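Home News Features Work Archive Subscribe

Last updated: May

Teaching by Hand

The first thing Wilma Verschueren does in the morning is throw away work. She sits down with coffee and goes through whatever was recorded the afternoon before, and anything that starts with the arm in the wrong place, or ends before the object has been let go, is deleted. On a bad day that can be a third of it.

Verschueren runs collection at Drurnlow, a small company in Kusdale that records people steering robot arms through household chores. The recordings are sold or lent to groups that train learning systems. Each one is called an episode. An episode might be a cup moved from a rack to a counter, or a bowl moved the other way. Most last less than a minute.

The current job is dishes. The order is for 1000 usable episodes of crockery being picked up, turned and set down, and the team has recorded 1396 to get there. They are still short.

"You can't tell the customer you recorded a lot," Verschueren said. "They only want to know what's left after the sorting."

The work is done by hand, in the sense that a person is moving every joint. The operator holds a pair of controls and the arm follows. Ciarán Mac an tSaoi, who drove a forklift in Skunstead before he took the job, says the forklift was good preparation. He learned there to watch the load and leave the machine to itself. New operators stare at the arm. After a week or so they stop, and their episodes get shorter.

Mugs are the part of the order he likes least. A bowl can be taken by the rim from any side. A mug has a handle, and the handle changes where the fingers can go and how the thing swings once it is off the surface. He was told early on to vary his grips, and he keeps a list taped beside his seat: by the rim, by the body, by the handle, from above, from the side. When he has done one of them too often he moves down the list.

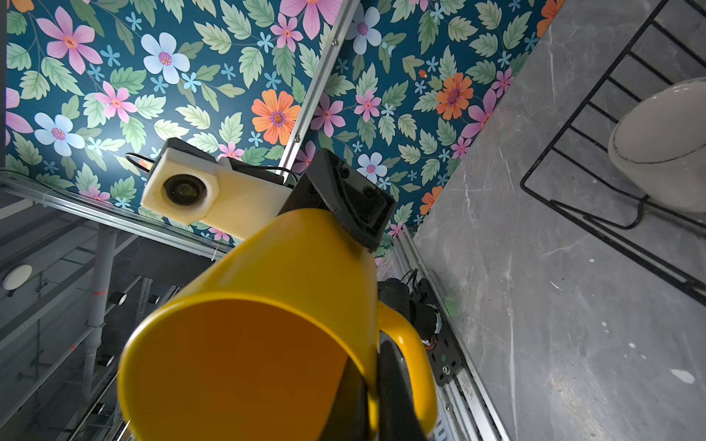 Variety is the main argument in this line of work. A system that has only seen a mug picked up one way, in one spot, against one background, tends to fall apart when any of those things changes. So the surroundings get changed on purpose. The backdrops behind the stations are swapped on a schedule, and so are the worktops. The team has bought remnants of wallpaper, some of it very loud, from a decorating shop near the station that was glad to be rid of them.

Lauri Lehtinen looks after the cameras and thinks the backgrounds are the easy part. His trouble is light. The room has windows on one side, and an episode recorded at nine in the morning looks different from the same task at four. For a while he kept the blinds down. Then a customer asked for daylight, and he put them up again. Now the blinds are part of the schedule too.

He also looks after the wrist cameras, the ones that ride along with the hand. They see the object up close, at the moment when the wider views are often blocked by the arm itself. They also get knocked. Lehtinen checks the mounts before each shift and again at lunch, and an episode recorded with a mount that has slipped goes in the same bin as Verschueren's failures.

There is disagreement over what counts as a failure. Raili Riihimäki, who trains the models at Edet, one of the companies that buys from Drurnlow, would like to keep more of them. She says a fumble followed by a recovery is worth having, and that a system which has only watched perfect work has no idea what to do when a cup slides. Verschueren accepts the point but wants the fumbles labeled, and labeling takes time that was never in the price. For the dish order they settled on keeping any episode in which the operator recovers within 7 seconds. Mac an tSaoi says this has made him less nervous.

Pay is by the hour. Drurnlow tried paying by the episode for 2 weeks last year and stopped. The count went up, but the episodes all began to look alike, as operators found the quickest grip and kept to it.

Joni Oksanen, the newest of the operators, works the Sunday shift, when the building is quiet. He has started to notice his own hands at home. He was emptying the dishwasher recently and realized that he had turned a cup over in the air without looking at it, while reaching for the next one with his other hand. He tried to do the same thing at his station the following shift. It took him eleven attempts, and Verschueren kept three of them.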